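Section 4 - Setting up your founder account on Jamgate

Read this before you invite any investors. Takes 12 minutes if you have your company number handy, longer if not.

1. Sign in with the work email you registered. Personal addresses get bounced at step 3.
2. Open Company, then Details. Type the trading name exactly as it is on your bank statement. No abbreviations.
3. Add your co-founders. Each one gets an email and has to accept it themselves, you cant do it for them.
4. Go to Shares and enter the total issued. Whole numbers only. If you have 1,669 shares type 1669 - the box doesn't like commas.
5. Split the shares between holders. The bar at the top goes green when the split matches the total.
6. Press Save. Then press Publish. Two different buttons, people miss the second one.

Note: accounts moved over from Skarketti keep their old share records but not their uploaded files. Upload them again under Documents, max 200 per company.

Caution: do not publish a funding round while a co-founder invite is still pending. The round locks and support has to open it by hand.

7. Optional. Write your company story, up to 548 characters. Investors see this first so say what you sell and who buys it. Skip the mission statment.
8. Add one cover picture to go with the story. Landscape works best.
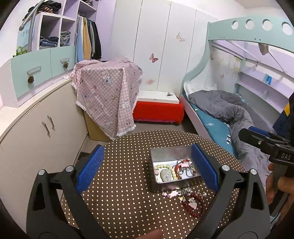 Can I change the company story after the round is published?
Edit it whenever you like under Company, then Story. Changes show to investors straight away - the share figures stay locked until the round closes.

9. Send yourself a test invite before the real ones go out. Check the links open.

Next: Section 5, Inviting investors

Last updated March 2024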